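4.2 Where Shared Dishes Are Kept and Who Moves Them

The second set of interviews dealt with storage. We asked members of the 69 households in the Bokley sample to name the items they used at the last meal they had cooked at home, and then to say where each item was kept. Most people could do this quickly for food and slowly for dishes. A bottle of sauce had a fixed place, usually the refrigerator door. Plates had a fixed place too, but cups and bowls did not. Cups in particular were named in two or more places in the same home: a cabinet, a desk, the edge of the sink. 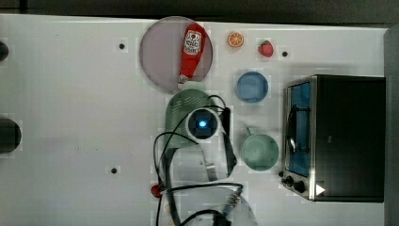
The same pattern appears in the written logs. Over three weeks, the households made 238 entries in which an item was reported as "not where it should be." Entries for cups and mugs were the largest group, followed by bowls and then by lids of all kinds. Plates were rarely reported. Woldegiorgis found a similar order in his earlier work on the Flokia apartments, although he grouped mugs with glasses and did not ask about lids at all. We kept them apart, as our respondents did. Several were firm that a mug belongs to one person and a glass belongs to the house.

Ownership had a clear effect on how items were put away. When a mug was said to belong to one person, other members of the household washed it but did not shelve it. They left it on the counter for the owner. Items with no owner were shelved by whoever was nearest. One respondent, a father of two, described the counter as "a waiting room." Another said she knew who was home from what was standing next to the sink. These remarks were not prompted, and we did not have a question on the form that would have drawn them out.

Households that ate at a table shared with other uses (homework, bills, a computer) reported more misplaced items than those with a separate dining table. The difference held in both small and large homes. In these households the table was cleared in stages, and the last items to leave were cups. Snack dishes came next. Food was cleared first, even when it was only fruit.

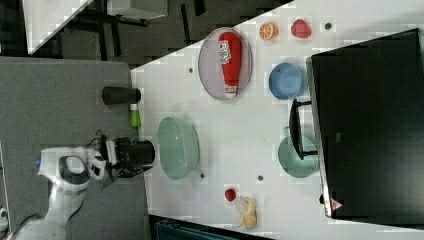 Do larger kitchens have fewer misplaced items? Our data show no such link – the number of people who cook in a home mattered more than the size of the room or the amount of cabinet space.

The nine households with a single regular cook made very few entries. Those with three or more cooks made the most, and they also disagreed most about where things should go. In four of these homes we received two different answers for the location of the mixing bowls, both given with confidence. We recorded both. Earlier studies have tended to accept the answer of the main cook, and this may be one reason they report tidier kitchens than we do.

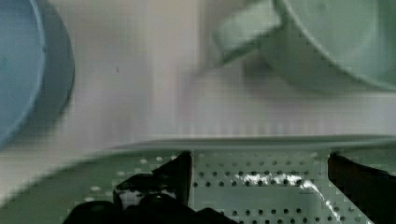 Shape also needs to be considered along with ownership. Respondents in the Kırmızıgül building, where the cabinets are shallow, often gave shape as their reason for leaving an item out. Bowls could be nested and plates could be stacked, but a handle got in the way of both. The mint-green mug in Figure 3 has a handle of this kind, a broad loop that stands well out from the body, and people with similar mugs told us that they hung them on hooks or did not put them away. Handles were mentioned in the interviews far more often than we had planned for, and the later forms include a line for them.

We did not find that storage products changed these habits much. A few homes had fitted Clikton racks inside the cabinet doors, and the people who had bought the racks used them. Others in the same homes went on using the counter. When asked, they said the rack was for someone else's things. It is possible that a longer period of logging would show a change, as most of the racks had been put up in March, shortly before our first visit.

Section 4.3 turns to washing, and to the question of how long an item may stand by the sink before another member of the household moves it.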